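Dridau kitchen crew starts robot practice on screen first

The fruit line at Griffiths, the Dridau company that packs dessert bowls for cafes and hospital kitchens, is getting a robot arm, and the people who work there have been helping to train it before it ever touches a real berry. The system is called Vondo, and for now it lives entirely in simulation, on two monitors in what used to be the break room's storage corner.

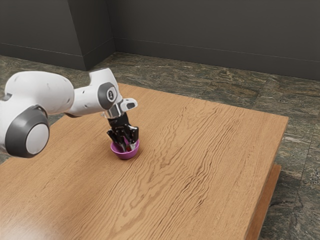

The simulated Vondo arm reaches into a purple bowl on the practice table.

The job sounds small. Pick up one strawberry, put it in one bowl, do it again. On the line, though, that motion fills most of a shift, and over 100 people across the plant's two buildings take turns at it. Sore wrists are the top complaint every summer, when fruit orders climb and the line runs from 6 a.m. until late evening.

Torbjørn Björklund, who leads the project for software firm Cleltska, spent eight weeks standing beside the packers before his team built anything. He came away with a notebook full of things he says he could never have guessed - how a packer turns a soft berry in the palm to check its underside, or how everyone slows down a little over the rim of the bowl. 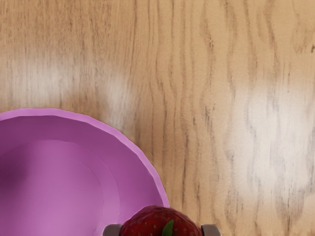 Grip has been the big topic ever since. Squeeze too hard and the fruit bruises, too lightly and it rolls away. Packers now sit in on the Thursday sessions, watch the runs and call out what they would have done differently. Björklund says their comments have changed the way the arm approaches a berry more than any other source.

"They see trouble coming before I do," he said. "I'll be looking at the numbers, and somebody behind me is already saying it's going in too steep."

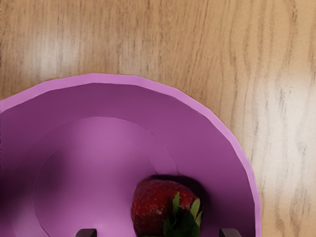
What changes on the floor

Griffiths plans to bring in the first real arm in December, at one station only. Placing single berries will move to the machine there, while sorting, quality checks and finishing stay with the crew. Twenty packers have signed up to train as line operators, a new position with higher pay and a lot less repetitive reaching.

Shifts at that station will be redrawn too, so operators rotate between the arm and the sorting table every two hours. A sign-up sheet for the second training group goes up outside the canteen next month, and anyone on the fruit line can put their name down.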